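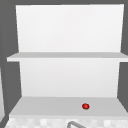 Three weeks without the phone in the morning

Jul 13, 2018

My last post was a complaint about my mornings, and several of you wrote to me with advice. Thank you for this. I read everything, also the long message from Bram Jansen, who wants me to get up at five and run. Bram, I will not do it.

What I did try is smaller. Since three weeks I don't touch my phone until I have finished one page of writing by hand. The page can be about anything. Most days it is a list of worries, and on one day it was only a recipe for fish soup that I tried to remember from my aunt. The rule is that the page must be full before I look at any screen.

The first days were bad. I woke up and my hand went to the night table before my eyes were open. I use the phone as my alarm, so it was lying there, and I had to pick it up to stop the noise, and then of course I already saw that there were messages. On the fourth day I bought a simple alarm clock for 6 dollars at the market. It makes a terrible sound, like a small truck that goes backwards. But it has no messages in it.

Stella Lema, who I know from the Thursday reading group, had the idea for the notebook. She said I should take a cheap one, because in a beautiful notebook a person wants to write beautiful things. I had a beautiful one from Jorine, the paper shop near the station, and I had been saving it for two years for exactly this reason. It is still empty. I write now in a school notebook with 125 pages and a green cover, and my handwriting in it is awful.
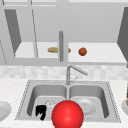

I should also tell what did not work. I wanted to combine the page with a habit app, called Stirnik, which gives you a little flame for every day. Maybe you see the problem already. To get the flame I had to open the phone, and when the phone was open I read the news for forty minutes. I removed the app after one week. Now I put a cross on the paper calendar in the kitchen, and I have missed three days in total. Two of them were the weekend when my cousin Anong Saengthong stayed with us and we talked until very late. I don't feel sorry about those.

Do I get more done? I am not sure. I thought I would have an extra hour and that I would use it for the translation course. In reality the page takes me twenty minutes, and the rest of the time goes to a slower breakfast. I drink the coffee sitting down. When I arrive at work I am less angry at people who did nothing wrong, and my colleague Janelle Umali noticed it before I did — she asked if I had been on vacation.

One thing surprised me. The worries on the page repeat themselves. I went back to read the first week and found the same letter from the tax office on five different mornings. On the sixth morning I called them, and the call was finished before my tea was cold. I had been afraid of this letter since spring.

Some of you asked how many words I write. I counted only once, on a Sunday when I continued past the first page, and it was 800. A normal page is much less. Please don't make a competition from it, I know how some of you are.

For the rest of July I will keep the same rule and add one more: no phone at the table in the evening. My husband has agreed to this, with the exception of football. I will write again at the end of the month and tell you how many times there was football.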